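Forum Callilside > Robotique mobile > Logiciel : commande, perception, planification

Sujet : Tâche « fermer la fenêtre » en simulation, le planificateur refuse presque toutes les poses

A_Huttunen
Bonjour à tous,
Excusez mon français, je ne suis pas francophone et j'écris avec un dictionnaire ouvert à côté. Je travaille sur un robot mobile à deux bras, en simulation seulement pour le moment. La tâche est simple à dire : le robot s'approche d'une fenêtre à deux battants, un bras maintient le battant, l'autre va à la petite pièce de fermeture sur le cadre.
Le problème est le suivant. Sur 715 essais lancés pendant la nuit, le planificateur trouve une trajectoire complète pour 29 seulement. Les autres s'arrêtent avec le même message, « état initial en collision » ou « but en collision », et je ne comprends pas pourquoi il alterne entre les deux. Dans la vue 3D je ne vois aucun contact.
Ma configuration : la base est fixe pendant le mouvement des bras, j'utilise un RRT-Connect avec un délai de 6 secondes, et la carte d'occupation vient de la caméra de profondeur simulée. Le modèle du robot est celui du dépôt Sarimitz, sans modification.

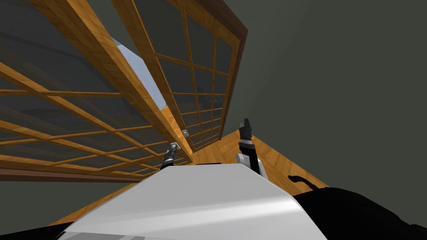

J'ai déjà essayé d'augmenter le délai et de changer la graine aléatoire. Le nombre de réussites ne bouge presque pas, donc je pense que ce n'est pas une question de temps de recherche. Est-ce que quelqu'un a déjà rencontré ce comportement ?
Merci d'avance pour vos conseils.

ondieki_e
Bonjour Aatos. Première question avant tout : est-ce que le corps du robot est filtré de ta carte d'occupation ? Si la caméra voit sa propre coque et que le filtre est mal réglé, tu as des voxels occupés collés au robot, et tout état devient une collision. Le symptôme « état initial » ressemble beaucoup à cela.

A_Huttunen
Oui, le filtre est actif. La marge est la valeur par défaut. J'ai affiché les voxels et il en reste en effet quelques-uns près des épaules, mais pas à chaque essai. Cela expliquerait l'alternance des messages ?

ondieki_e
Cela expliquerait une partie, je pense. Augmente la marge du filtre, relance le même lot, et regarde seulement si la proportion de « état initial » diminue. Ne change pas autre chose en même temps.

Skov
Je ne suis pas d'accord avec la priorité. Le filtre, c'est bien, mais vous parlez de fenêtres. Du verre sombre avec des petits bois, pour une caméra de profondeur, c'est le pire cas possible. Si le rendu simule les reflets, la profondeur derrière chaque carreau est fausse, et si le rendu ne les simule pas, tu vas mettre au point un planificateur qui ne marchera jamais sur un vrai robot.
À ta place je retirerais complètement la carte d'occupation pour la zone de la fenêtre. On connaît la géométrie du battant, on la met comme objet de collision articulé, et c'est fini.

VGachanja
@Skov : d'accord pour la simulation, mais la géométrie connue, c'est un peu facile. Chez nous, projet Stokside, on a commencé comme ça et on a payé ensuite. Le modèle disait battant fermé, le vrai battant était entrouvert, et le bras poussait contre le cadre avec beaucoup de confiance. Je préfère une carte imparfaite qui vient des capteurs.

Skov
Je n'ai pas écrit de supprimer la perception. On estime l'angle du battant avec les montants en bois, qui se voient très bien en profondeur, et on met à jour l'articulation du modèle. Les vitres, on ne les mesure pas, on les déduit du cadre.

VGachanja
Ah, présenté ainsi, cela me convient mieux. Il reste la question de l'angle quand un bras cache la moitié du montant. Nous n'avons pas de bonne réponse à cela.

A_Huttunen
Merci beaucoup à vous trois. J'ai suivi d'abord le conseil de Emmanuel, parce qu'il demande une seule ligne à modifier. Avec la marge augmentée, les messages « état initial en collision » ont disparu. Malheureusement les « but en collision » sont toujours là, et maintenant c'est presque le seul message.
Un détail que je n'avais pas donné : le but est une pose de la pince calculée à partir du repère de la pièce de fermeture, avec un recul de 4 centimètres.

rugemalira_h
Bonjour, j'arrive dans la discussion avec une question bête. Ton recul de 4 centimètres est exprimé dans quel repère ? Si c'est celui de la pièce, et que l'axe Z du fichier pointe vers l'intérieur du cadre, tu ne recules pas, tu entres dans le bois. J'ai perdu deux jours avec exactement ceci sur les modèles de la bibliothèque Nyamweya : certaines poignées ont Z vers la pièce d'habitation, d'autres vers le mur.

A_Huttunen
Votre question n'est pas bête du tout. Je viens d'afficher les repères. Sur un battant, Z sort vers le robot. Sur l'autre, il entre dans le cadre. Je suis un peu honteux, car je n'avais vérifié que le premier.

ondieki_e
Pas de honte, tout le monde l'a fait. Je te conseille d'écrire un petit test qui vérifie, pour chaque objet chargé, que la pose de pré-saisie est libre avec la pince seule, sans le bras. C'est rapide et cela sépare les erreurs de repère des vraies difficultés de planification.

A_Huttunen
Nouvelles du 30 novembre. J'ai corrigé le repère et ajouté le test proposé par Emmanuel. Le planificateur trouve maintenant une solution dans la grande majorité des essais. Les échecs qui restent sont plus intéressants : le bras qui maintient le battant gêne le coude de l'autre. Je planifie les deux bras l'un après l'autre, dans un ordre fixe, et je suppose que c'est la cause.

Skov
Planifie les deux ensemble. L'espace est plus grand, mais avec un bon échantillonnage c'est tout à fait supportable.

rugemalira_h
Pas forcément. Avant de doubler la dimension, essaie d'inverser l'ordre quand le premier échoue, ou d'ajouter une pénalité sur la hauteur du coude pour le bras qui maintient. Cela nous a suffi pour les portes de placard.

Skov
Pour un placard, oui. Une fenêtre oblige à lever les deux bras dans le même volume, je doute que la pénalité suffise.

A_Huttunen
Je vais comparer les deux méthodes sur les mêmes graines et je publierai les chiffres en décembre, avec le fichier de configuration. Pour l'angle du battant je n'ai encore rien fait, je garde l'idée des montants de côté.

VGachanja
Si tu publies la configuration, mets aussi la version du filtre, s'il te plaît. La valeur par défaut de la marge a changé entre deux versions et nos résultats ne sont plus comparables avec les anciens.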